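News > Press Releases > Company > Fadari opens cloth-handling collection site in Berkolgate

FOR IMMEDIATE RELEASE

Fadari opens cloth-handling collection site in Berkolgate

Thirty trained operators will record folding and sorting work for the Hayat learning system

BERKOLGATE, October 14, 2026 - Fadari, a maker of automation equipment for commercial laundries, has opened a site in Berkolgate where operators guide robot arms through everyday work with cloth. The recordings will be used to train Hayat, the company's learning system for handling towels, uniforms and other soft goods.

The site occupies the ground floor of the former Nosa print building. It has 30 operators on staff, working in two shifts. Each operator sits or stands at a table, moves the arm by hand controls, and completes a short task such as picking up a garment by one corner, turning it over, or folding it in half. The system records the arm's movements together with video from a small camera at the wrist. One completed task is stored as one example.

Fadari began a trial of the method in July with a small group of operators at its main office. The trial showed that people needed several days of practice before their recordings were smooth enough to keep. Training at the new site now takes a full week, and recordings made during that week are stored separately.

"Cloth does not hold still for you," said Areeba Bhutto, who directs data collection at Fadari. "A box looks the same every time you put it down. Drop a shirt on a table ten times and you get ten different shapes, and the system has to have seen enough of them to make a reasonable choice about where to grab."

The task list has 262 entries. Most are variations on a few basic actions, repeated with different items, different starting positions and different places on the table. An operator is given a task on a screen, sets out the item as instructed, and starts the recording with a foot switch. Some tasks call for the item to be laid flat. Others ask for it to be dropped, bunched up, or left half folded. The item may be put in the middle of the table or well off to one side, so that the arm has to travel to reach it.
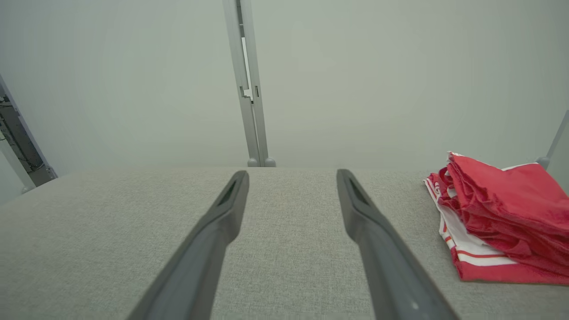 View from the wrist camera at a collection table, with a folded red and white cloth to the right of the open gripper. Photo: Fadari

The tables at the site follow a common layout, and the lighting is kept even from one to the next. The company expects to change the table coverings and backgrounds later in the program. For the first phase it chose to keep the surroundings plain and put the variety into the items and the way they are placed.

The site keeps a stock of 210 cloth items. It includes hand towels, bath towels, aprons, work shirts, sports jerseys, pillowcases and cleaning cloths in a range of weights and colors. Part of the stock was bought new. The rest came from laundry customers that were retiring used linen, and it includes pieces that are faded, stretched or frayed at the hem. Every item carries a number in the stock list, and operators enter it before they start a task. Items are washed every two weeks and go back on the shelves afterward.

Failed attempts are kept as well. If a cloth slips out of the gripper or a fold comes out crooked, the operator marks the recording and adds a short note from a fixed list of reasons. Operators may also record a recovery, in which they begin from the failed position and put the item right. Bhutto said recoveries made up a small share of the trial recordings but had been useful when the system was tested.

"We used to tell people to stop and start over when something went wrong," Bhutto said. "Now we ask them to carry on if they can. A laundry worker who misses a corner just reaches for it again, and we want Hayat to learn to do the same."

All recordings are reviewed before they are added to the training set. A reviewer checks that the correct item and task were entered, that the video and movement data line up, and that the camera had a clear view of the work. Recordings that do not pass are returned to the operator's queue with a comment, or set aside if the fault was in the equipment. Reviewers are drawn from the operator group and change every month.

An experienced operator completes some 200 recordings in a shift, depending on the tasks assigned. Folding tasks take the longest. Operators change tasks several times during a shift and take a scheduled break after each hour at the controls. They are paid by the hour, and their pay does not depend on the number of recordings they make.

No customer premises are used for collection at this stage, and no recordings are made in working laundries. The cameras at the site are pointed at the tables. Operators are told before they are hired what is recorded and how it is used.

Fadari plans to test Hayat on a sorting and folding station at its own workshop once the first phase of collection is complete. The station will handle flat items such as towels and pillowcases first. Shirts and other garments with sleeves will follow in a later version. The company has not set a date for customer trials.

Hiring at the Berkolgate site is continuing for the evening shift. Applicants do not need a technical background. Experience in laundry, tailoring, packing or other work done by hand is welcome. Applications can be left at the front desk or sent through the careers section of the company website.

About Fadari

Fadari designs and builds feeding, sorting and folding equipment for commercial laundries and linen services. Its products are used by hotel laundries, uniform suppliers and care homes. The company has its main office and workshop in Berkolgate. Hayat is the company's learning system for the handling of soft goods.

Press contact

Areeba Bhutto
Director of Data Collection, Fadari
Interviews and visits to the site can be arranged through the Fadari press office.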